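Descaling a drip coffee maker with citric acid

The heating tube in a drip machine is a narrow aluminum channel pressed against a resistive element. Scale builds on the inside wall and slows heat transfer, so the water moves in smaller slugs and the brew time goes up. My Bokon took 7 minutes for a full pot when it was new. Last week it took 13, with a lot of spitting at the end.

Vinegar works, but it leaves a smell in the silicone hose that survives several rinses. I switched to citric acid two years ago. It is sold as a powder in the canning aisle, and a bag lasts most of a year if the lid of the jar seals properly. Mine had caked and had to be broken up with a fork.
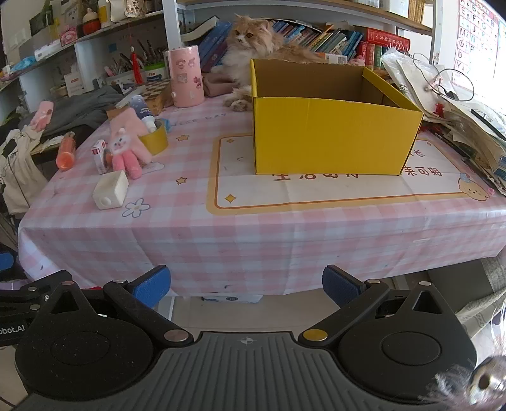
Mixing and running

I use 16 grams per liter of warm water, stirred until clear. Stronger mixes do not save time in my experience and I would keep them away from aluminum. Take out the paper filter and the charcoal cartridge first. I forgot the cartridge once and had to throw it away.

Run a third of the tank, switch the machine off, and let it stand for 20 minutes. Run the rest. If flakes come through into the carafe, pour the solution through a cloth and send it around again. Then rinse with two full tanks of plain water. Keegan Quinlan, who has the same model, does three. I could not taste a difference.

Check valve

There is a small ball valve at the inlet under the tank. A flake stuck in it lets hot water run back into the tank, and the symptoms look the same as a scaled tube. On the Bokon it comes out with two screws. On the older Abella it is molded into the hose and the whole part has to be replaced.

Result

Brew time after one pass was nearly 8 minutes. A second pass on Friday changed nothing, so I assume the rest is wear in the element or a lower line voltage than I had before the move. I did not measure it. The water here is harder than at the old place, and I now descale every other month. The next one is due in January.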